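差出人: Elfriede Reisinger
宛先: 遠隔操作・教示メーリングリスト
件名: Re: 手首カメラだけで把持の教示は足りるか(スマートフォン課題)
日付: 2023年4月22日

Wieserさん、みなさん

Reisingerです。返事が遅くなりました。先にいただいたメールを引用しておきます。途中は少し省きました。

> Florian Wieserです。
> Rendsteadの机上課題について、1月から集めてきた教示データがまとまったので報告します。
> 遠隔操作によるものが433本、アームを直接手で動かして教えたものが64本です。
> 操作者は3名、対象はケースに入れたスマートフォンを持ち上げ、向きを変えて所定の位置に置く作業です。
> 結論から言うと、手首カメラの映像さえあれば外部カメラは要らないと考えています。理由は次のとおりです。
> (1) 対象物が常に大きく写るので、把持の状態がよくわかる。
> (2) 外部カメラの位置合わせに毎回時間を取られなくて済む。
> (3) 背景が散らかっているほうが、学習後の方策は環境の違いに強くなる。
> Drasteoの操作卓は遅延も小さく、操作者からの不満は出ていません。
> 来期は手で直接教える方式をやめ、遠隔操作に一本化したいのですが、反対の方はいますか。

反対です。一本化そのものに絶対反対というのではありませんが、挙げられた理由のどれにも、まだ賛成できるだけの材料がないと思っています。順に書きます。

(1) 「把持の状態がよくわかる」について

共有フォルダの映像を何本か止めながら見ました。対象物が大きく写るのは確かです。ただ、大きく写ることと、把持がわかることは別の話でしょう。下の一枚を見てください。

ピンク色のシリコンケースが画面のほとんどを占めていて、レンズの穴の縁の段差まで見えます。ところが肝心の指は、左下にぼけた濃い灰色の影として出ているだけで、一部はケースに隠れています。下から支えていることは読み取れても、どれくらいの面積で当たっているのか、端にどれだけ余裕があるのかは、私には判断できません。Wieserさんには読めるのでしょうか。読めるとしたら、その前後の動きを知っているからではありませんか。 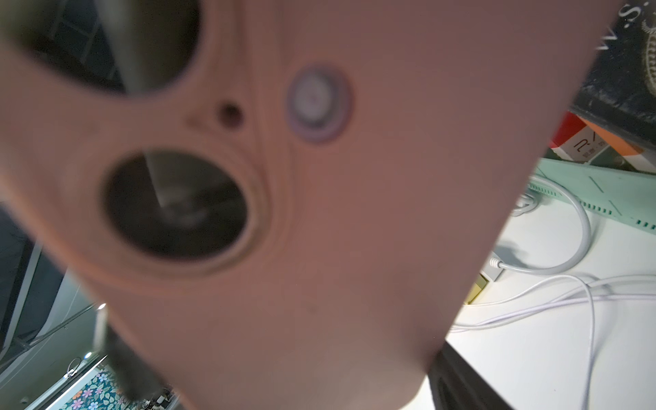 (2) 「位置合わせの時間が省ける」について

省けるのは準備の時間であって、後で困る時間のほうは計上されていません。以前、Espinozaの引き出し課題で似たことをやりました。手首カメラだけで集めて、学習させて、置く段階で失敗が続いたとき、原因が視点なのか操作者の癖なのか切り分けられず、結局、外部カメラを立てて取り直しました。位置合わせに使わなかった時間は、全部そこで払い戻した計算です。

外部カメラを一台、三脚に固定し、机との位置関係を初日に記録しておくだけなら、それほどの負担とは思えません。学習の入力に使わなくても構わないのです。失敗を調べるときに見返せる映像がある、というだけで価値があります。

もう一つ、置く動作の話をします。ケースが視野をふさいでいる間、置き場所はどこまで見えているのでしょう。操作者は操作卓の前に座っていても、机が肉眼で見える位置にいますね。その場合、操作者は手首の映像にない情報を使って動かしていることになります。方策にはその情報が渡りません。教えた人が見ていたものと、習う側が見られるものが違う。これは本数を増やしても直らない種類の問題です。

試しに、机との間についたてを置き、操作者が手首の映像だけで同じ作業をやってみてはどうでしょうか。それで普段どおりにできるなら、私はこの項目を取り下げます。

(3) 「散らかった背景のほうが強くなる」について

よく聞く主張ですし、条件によっては正しいのだろうと思います。ただし、散らかり方が毎回変わるなら、です。上の一枚の右側には、黒い表紙の本、赤とオレンジの箱、薄緑の電源タップ、白いケーブルの輪が写っています。物の種類は豊富ですが、これが何本にもわたって同じ場所にあるのなら、背景の多様性とは呼べません。むしろ位置の目印を与えているようなもので、電源タップを動かした途端に置き場所がずれる、という結果が出ても私は驚きません。

記録を取っていないのでしたら、せめて今後は、何本目から何本目までが同じ配置だったかを書き残してください。また、評価のときには一度机を片づけて、机の向きも変えた条件を入れてほしいです。

ついでに、ケーブルのことも気になりました。作業領域にどこまで入り込んでいるのかは手首の映像からはわかりませんが、持ち替えの経路と重なるようなら、操作者が無意識に避けた軌道がそのまま手本になります。避ける理由は映像にもメモにも残りません。

(4) 遠隔操作への一本化について

操作者から不満が出ていないとのことですが、誰にどう尋ねたのでしょうか。Drasteoの操作卓は私も触りました。動きは滑らかで、疲れにくいのも認めます。しかし、手先に返ってくる感触は乏しく、柔らかいケースを挟んだときの「もう少しで滑る」という手がかりは、私にはほとんど感じられませんでした。慣れた操作者は、おそらく強めに握ることで補っています。その癖を手本として集めてよいのか、握り幅と電流の記録を手で直接教えた分と並べてみれば、ある程度は見えるはずです。

64本の側にも弱点はあります。アームに手を添えると、人の腕がカメラに入ることがありますし、動きはどうしても遅くなります。だからといって捨てる理由にはなりません。比較の相手がなくなれば、遠隔操作の偏りに気づく方法も減ります。

お願いをまとめて書きます。来期の方針を決める前に、次のものを見せていただけないでしょうか。

・操作者ごとの本数と、失敗として除いた本数。除いた基準も。
・ついたてを置いた条件での試行結果。
・机の配置を変えたときの評価。成功率だけでなく、どの段階で失敗したか。
・両方式の握り幅と電流の比較。

本数についても一言だけ。433という数字を見て安心する気持ちはわかりますが、同じ人が同じ机で同じケースを持ち上げ続けたものなら、増え方のわりに中身は増えていません。Naratowの報告会でも本数が先に立ち、内訳の質問が出たところで時間切れになりました。あれを繰り返したくないのです。

外部カメラの固定具は、こちらの棚に最大3台分あります。必要ならお貸ししますので、返送の時期だけ先に決めさせてください。

配置の記録がすでにあるようでしたら、私の見落としですので、置き場所を教えてください。その場合(3)は書き直します。

Elfriede Reisinger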